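Tidy table, quiet head: a chat with Rajeshwari Nair

I got to Rajeshwari Nair's flat at ten to four with a wet notebook and no pen that worked. She found me one. It was in the second drawer down, with the other pens. Of course it was.

Nair runs Pai, a one-woman business sorting out dressing tables, bathroom shelves, the drawer by the bed. Small stuff. She won't do garages. "People ring me about the loft and I say no, sorry, ring someone else. I like things you can pick up in one hand."

She began in May, after eleven years on the returns desk at Gramum, the homeware shop. Boring job, she says, but you learn what folk buy and never use. "Foot spas. Curlers. So many hair dryers, people had three and gave two back."

Hair dryers are where most of her first visits start. The flex gets everywhere, the thing is an awkward shape and it ends up living on the floor. Her rule is that it gets a place of its own near the socket and goes back there every morning, warm or not. Well, not hot. "Let it cool on the table. Have your tea. Then put it away." She is firm on this. A client of hers melted a make-up bag.

I asked about the curvy white tables, the ones you see in all the rental flats now. She likes them, mostly.

"No corners to bang your hip on. But you can't push one flat to the wall, so stuff falls down the back. And there's no drawer, so everything sits out on top and looks at you."

So what stays on top? Very little, if she gets her way. A fan in summer, a small one. Flowers, real or not, she isn't a snob. Phone. Everything else has to argue for it's place.
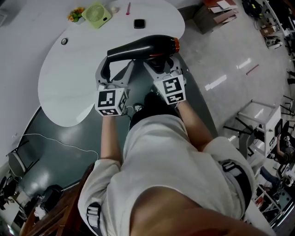

Hair dryer at the near edge, fan and flowers at the far side.

She likes the front half of a table kept clear, for elbows and for whatever you're doing right then. The back half can hold the nice things. "You do your hair at the front. You don't do your hair round a vase."

Her other half in all this is Sudheer Gowda, a joiner, who makes the little racks and trays she sells on to clients under the name Kanumine. He was in the kitchen while we talked and shouted things through. Mostly corrections. The dryer holder took him four goes, he says. The first one was too narrow for the nozzle and the second fell off the wall at night and woke the baby.

"It was the third that fell," says Nair.

"Second!"

Price? She charges by the visit, 60 pounds, tray not included. Some people book her again after a month as it has all slid back. She doesn't tell them off. "It's a table. You use it, it gets messy. Ten minutes on a Tuesday and you're fine."

What about cables? Long sigh. Cables she has not solved. She clips them under the table top where she can and along the skirting where she can't, and there's always one left over on the floor that goes to the thing nobody wants to unplug.

My own bathroom shelf came up at this point, I'm not sure how. I showed her a picture on my phone. She looked at it for quite a while and asked if I knew how old the sun cream was.

I didnt. She is coming round next week.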